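Cones, twists and other ways to wrap something that won't sit flat
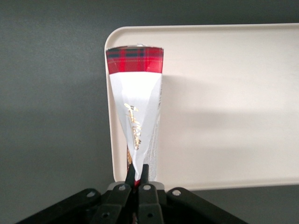

The trouble with giving people small edible things is that they come in no particular shape. A box of chocolates wraps itself. Half a bag of fudge, a handful of toffee and whatever you rescued from the back of the cupboard do not, and a gift bag with a bit of tissue poking out looks as though you stopped at the garage on the way. The cone is the answer, and it is much easier than it looks. A good one is mostly plain: white paper folded over itself in slanting panels down to the point, with something loud kept for the top, like a wide band of red tartan with a sliver of silver foil showing above it. A bit of gold script down the side does no harm either, if your handwriting is up to it. Mine says something different every time and is legible in none of them.

What you need

White paper with some weight to it. Printer paper works but creases like a linen jacket. I buy mine off the roll from Szewczyk, who will sell you any length you like and then fold it for you unless you shout. A strip of patterned paper for the collar, some kitchen foil or the nicer sort from a craft shop, clear cellophane, double-sided tape and a pair of scissors that hasn't been used on the garden.

Getting the cone right

Cut a square, not a rectangle. Put it in front of you as a diamond, with one corner pointing at your stomach. That corner is going to be the tip. Roll the left side over towards the middle, then bring the right side round over it, and keep pulling until the point is tight enough that a lentil wouldn't get out. Tape along the overlap on the inside first and the outside second. The top will now have a silly peak on it. Trim it level or fold it in, depending on how patient you feel.

If the point gapes, you have rolled from the wrong place. Undo it and start again. Tape will not save you, and I have used enough of it to know.

The sharp end will always get bashed. Twist a scrap of the collar paper, push it right down inside before you fill the cone, and it stiffens the point nicely. It also stops sugar dribbling out on to somebody's carpet.

The collar

Cut the strip longer than you think. A cone is wider at the top than the bottom, so a dead straight strip sits proud along its lower edge and looks like a neck brace. Cut it on a gentle curve (draw round a dinner plate) and it will lie down. With tartan or any other check you then have the joy of watching the lines go wonky at the join, so put the join at the back and tell people it's the front if they turn it round.

Foil goes in before the collar goes on. Line the top inch or so and let a whisker of it stand above the rim. Any more and it looks like a baked potato.

Filling

Light things at the bottom, heavy things at the top is what instinct suggests, and instinct is wrong, as the whole business then topples over in the hall. Small and heavy goes first. Put anything sticky in cellophane before it goes near paper. Fudge will get through white paper overnight and leave a mark that looks medicinal.

Don't fill it to the brim. Leave room to gather the cellophane.

Making them stand up

They won't, obviously. A jam jar does for one, and a bottle carrier for six. For the school fair last October I cut holes in the lid of a shoebox with an apple corer, which took most of an evening and the edge off the apple corer. The Clirketti catalogue has a proper cone stand with brass feet, and I look at it every year and close the page again.

Carry them upright. Laid flat in a car they roll, and they all roll the same way.

Saving the paper

Anything that arrives wrapped in decent stuff gets unpicked and ironed here, low heat, no steam, tea towel on top. Foil gets smoothed with the back of a spoon. Cellophane can't be ironed. I mention it as the owner of an iron with a shiny patch.

Keep the scraps in a biscuit tin, longest strips on the outside, rolled up. Mine is at the point where the lid needs an elbow.

Next month: drawer liners, and what to do about the smell in the Wilusov airing cupboard.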